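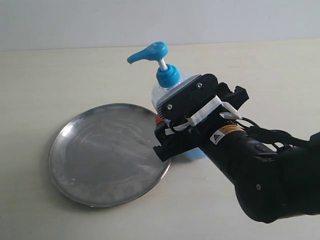
Joana Pinheiro reckons I waste half a bottle of soap every time I refill one, and could I please write down how to do it properly. Fair enough, Joana! I've been putting this off since May, so this is the way I do pump bottles at my place, tray and all.

First, the tray. I use a round stainless steel one with a raised rim, the sort you'd carry drinks on. Mine's a bit scratched and I don't care. Everything happens on it or right beside it, and when you're done you rinse it under the tap instead of chasing blue soap across the bench with a sponge for ten minutes (ask me how I learnt that one).

Unscrew the pump by the collar, the ribbed ring at the neck. Don't twist the nozzle, or you'll just lock it or spin it round and round. Lift it out slowly and let the tube drip for a bit, then lay the whole pump on the tray.

Now rinse the bottle. I used to skip this and top up whatever was left, and I ended up with a sort of jelly at the bottom where two brands didn't get along. Warm water, swish, tip, repeat until it stops foaming. Leave it upside down overnight if you can stand the wait.

Give the pump a go as well – sit the tube in a mug of warm water and press until it squirts clear. If it's really gunked up, leave it in there while you have a cuppa and try again.

Then pour. I use a little funnel and the Grarnska refill pouch, and I stop well short of the neck. The tube takes up room! Fill it to the top and you'll get soap all over your hand when the pump goes back in. If your refill is a thick one, pour down the inside of the bottle and go slow, otherwise you get a big burp of air and a mess.

Screw the collar back on firmly but don't go mad, plastic threads strip easily. Point the spout over the tray and press a few times. It usually takes me 7 goes before anything comes out, so don't panic and pull it all apart again. Wipe the neck, wipe the base, done.

Hae-won So asked about foaming pumps. They need watered-down soap and I've wrecked 2 of them with the thick stuff, so that's a separate post – coming when I've got one working again.

796 shares
14 comments

Related posts
Getting old labels off plastic bottles
What I keep under the kitchen sink
Scratches on stainless steel: worth the bother?
Ha-neul Ki's bathroom shelf tidy-up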